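Speaker notes — "Where did the cash go?" Tidying up small money at home

45 minutes, including questions. Water on the lectern. Handouts go out AFTER the jar part, otherwise everyone reads.

Opening

Hi everybody, thanks for coming out on a Friday evening, I know what I'm competing with. (Wait for people to sit. There are always three more at the door.)

Start with the coat story. I put on my winter coat last October and found money in the left pocket, and I was so happy, and I bought lunch with it. Then I found more in the inside pocket and I started to feel a bit sick. How much of my own money was I just leaving lying around the house? So I did a search. Kitchen drawer, the bowl by the door, old birthday cards, a cookbook, the pocket behind the driver's seat. I got to 610 dollars. I'll say that again because people always think I mean sixty-one. Six hundred and ten!

Pause here. Somebody will laugh, let them.

Ask the room: who has a drawer? Who has a bowl? Who has a book they've hidden bills in and can't remember which book? (Hands. Pick on the book people, they have the best stories.)

Part one — spread it out

The first step is to get all of it onto one table. All of it, and don't stack it yet. I'm going to be stubborn about this. If you stack as you go, you're counting as you go, and then the phone rings and you start again from the top and you hate me.

Practice with play money first if you want, especially with kids. My sister's two won't sit still for real bills, but give them paper ones and they'll sort all afternoon. Use a big table. Bring a cup for the keepers and a mug for coffee, and put the mug well off to the side, please, I have dried a lot of bills on a radiator.

Next slide.

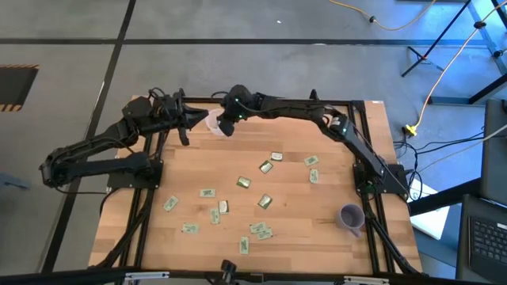 Fuseini Essien wanted to know, when I gave this talk at Emunley, whether you shouldn't sort it by room first, so you'd know which room was eating your money. I said no on the night and I've been arguing with myself ever since. It's a good thought. If you're curious where it all hides, put a sticky note on each envelope when you collect it, kitchen or car or coats, and write the total down before you tip it out. Then carry on the same as everyone else. You get your answer and you still get the one big mess.

What I like about the spread-out stage is that you can see small amounts. Three bills in three places around the house feel like nothing, and then you see them side by side with everything else and they start to look like a gas bill. Leave them there for a minute. Drink your coffee.

Then turn everything face up and the same way around. This is dull and it helps a lot. After that, sort by value, biggest first, and only THEN count. Count each pile twice, and have somebody else do the second count if there's somebody else in the house. Write the number on paper. I use the back of an envelope and then the money goes in that same envelope, so the number can't wander off.

(If running late, skip the coins. If on time, do the coins bit — muffin tin, one cup per coin, don't do it on a glass table.)

Part two — three homes

Okay, so now you've got piles, and piles don't stay piles in my house. They need to live somewhere by bedtime.

Home one is the cup. Clear or cloudy plastic, nothing pretty, something you can see the level in. That's this week's cash: bread, bus, the kid who mows. It lives in the kitchen.

Home two is the envelope, and mine stops at 300. I picked that number because it covers a plumber coming out on a weekend where I live. Yours might be lower. It doesn't live in the kitchen and I'm not telling you where mine lives.

Home three is the bank, and that's everything else. Walk it over. Don't wait until it's a nicer number. I waited for 500 once and it took me most of a year, and I borrowed from it the whole time.

Kobina Annan's trick goes here, credit him: he rubber-bands a blank index card around his envelope money and writes on it every time he takes some out. Date, amount, a word or two. He showed me his and it said "pizza" five times in a row.

Part three — keeping it up

Short. People are tired by now.

Pockets get emptied at the washing machine, into the cup. One night a month, whole house, table, same routine. Mine takes me less than one episode of whatever's on. The Sulemana evening group does theirs together over soup and I am very jealous of them.

Don't bother with an app for this. I tried, I was typing in quarters, it was awful.

Handouts now. Remind them the back page has the index card to cut out, and it needs to be copied on thicker paper than I used this time.

Questions. If no one asks one, ask the bowl people what else was in the bowl.

Thank the Drotau library for the room and for the chairs. Pick up the play money, count it back into the box, last time I went home short.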